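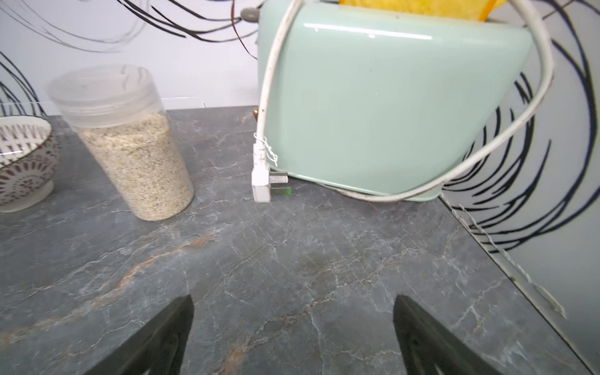 Noelia Collado
Study Lead, Netano

Can a machine make breakfast yet? Kind of! Ours can manage toast on a good day, but a power cord still throws it, and I want regular people to help me work out which chores to go after next.

I'm looking for 39 folks near Nindale who cook, clean or stock shelves — at home or for pay, both are great. You'd come in for two visits in December, do a few everyday jobs your own way (unplugging a toaster, closing a jar, that sort of thing), then watch the robot try the same ones and tell me where it goes wrong. Be blunt, please!

Pay is $80 a visit, plus bus fare. No tech background needed, and you must be 18 or older. To sign up, call the Netano front desk and ask for me or Petrică Rusu — evenings are fine too.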